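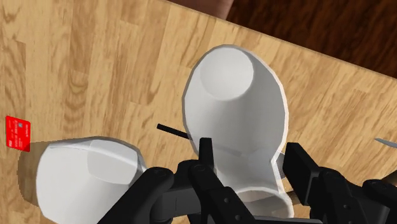
A reader wrote in after my last post to say that a success rate is meaningless unless you publish the rule that decides what a success is, and that most people who work in simulation never do. I think that is fair, so this post is our rules. They are dull, and I should have put them up in June when I posted the first set of results.

For anyone new, I work on the grasping side of a project we call Jundarska. It is a set of simulated tabletop tasks, mostly cups and small household items, done with a two-finger gripper. Buvance writes the scene files and we run the trials. Elldale takes the same scenes and runs them on its own software, so our rules have to be clear enough for people who have never sat in a room with us.

Rule one. The pass condition is written before the first trial is run and goes in the same folder as the scene. For a cup, the condition is that it has left the table, that both fingers are in contact with it, and that it stays up for the hold time given in the file. Contact alone is not a pass. We used to count contact, and it made our early numbers look much better than they were. Those numbers have been taken down.

Rule two. A trial is a trial. If the physics does something silly, such as a cup shooting off sideways or a finger sinking into a wall, it is logged as a fault and it stays in the total. You may report faults on a separate line, but you may not drop them. Our last full batch was 3,355 trials. After I went back and put in the faults I had been leaving out, our pass rate fell, and I had to write a slightly embarrassing email to Van Acker, who had already put the old figure in a slide.

Rule three is about clutter. A cup on a bare table is a fine thing to test, but it must be labelled as a bare table test. Our standard cup scene has other things lying about: a second cup, a card, something thin and black like a pen or a straw. The positions of these are drawn from a list of 100 layouts, which is fixed and shared. You may add layouts to the end of the list. You may not edit the ones already there, even to correct a mistake, as older results point to them by number. If a layout is bad, mark it as withdrawn and leave it where it is.

Rule four. Knocking things over counts. If the target is lifted but another object is pushed off the table on the way, the trial is recorded as a pass with disturbance. We argued over this for longer than anything else. I wanted it to be a fail. Elldale wanted it to be a plain pass, on the grounds that the task said lift the cup and the cup was lifted. What we have now is a compromise and I have stopped minding it. The two kinds of pass are always printed side by side.

Rule five. Say which way up the cup was. An upright cup and one on its side are different tasks, and a single average over both is no use to anyone. White cups on pale wood also get their own line if a camera is used to find them, because edge detection can do badly on them and people choosing a method ought to know.

Rule six. Keep the camera view for every failed trial, and for one in every 16 passes. The passes matter more than you would think. Going through them is how I found a group where the finger had gone through the rim and the cup was simply hanging there. The log said pass. It took most of a week to go through the 1,293 saved views from that batch and I would not do it again without a better viewer.

Rule seven. Nothing measured in simulation is to be described as a result for a real robot. This sounds obvious. All the same, I have taken the word "robot" out of two of our own headings and put "simulated arm" in its place. Friction values go in the report, with a note of where they came from. If they were guessed, write "guessed". Quite a few of ours say that.

A few things are still open. We have no agreed rule for how often a method may retry. At present a retry is allowed if the whole thing fits inside the time limit, which favours fast arms over careful ones. We also have nothing on objects that are partly hidden behind the target at the start, and two of the newer layouts have them. I have asked Buvance for a field in the scene file that says so.

The rules file has a version number in its first line. Please quote it if you use the rules, and send me any wording you find unclear. The next version will have the retry rule in it, if we can agree on one.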